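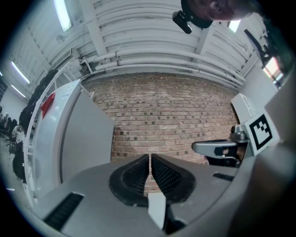
Bricks are one of my favorite things to look at, and I know that sounds a little strange, but stick with me! A brick is a block of clay that has been shaped and then baked until it is very hard. The clay comes out of the ground, and it isn't the same everywhere, so the bricks aren't either. Look at the wall and you'll find reds, tans and grays all mixed together, plus some darker bricks with speckles scattered in between. I like the speckled ones best. When I was little I thought every brick was plain red, the way I drew them with my crayon.

So where do the colors come from?

Mostly from iron. Yes, the same iron that's in nails! Lots of clay has tiny bits of it inside, and when the clay gets really hot in a big oven called a kiln, the iron mixes with oxygen from the air and turns red. That's a lot like rust. If the clay has plenty of lime in it (the chalky stuff, not the fruit), the brick may come out tan or cream. A brick that sat in a hotter part of the kiln can end up darker than its neighbors, even if they were made on the same morning. Speckles can come from little grains of minerals in the clay.

What's the stuff between the bricks?

That's mortar. It starts out as a thick paste of sand, water and cement or lime, and the bricklayer spreads it on with a flat tool called a trowel. Then it sets hard and holds everything in place. In my town, Cistthorpe, there's an old garden wall I walk past all the time, and one February I saw that bits of its mortar had crumbled out. Water gets into small cracks, freezes, and takes up more room as ice – so it pushes. Do that over and over and even a tough wall needs fixing.

Try it with blocks

Grab 12 toy blocks and build a wall with each block sitting exactly on top of the one below. Give it a gentle poke. Wobbly, right? Now build it again, but put each block over the gap between two blocks underneath. Poke it again and see how it does. Bricklayers call this pattern a bond, and there are lots of different kinds, so next time you're out for a walk, see which ones you can find!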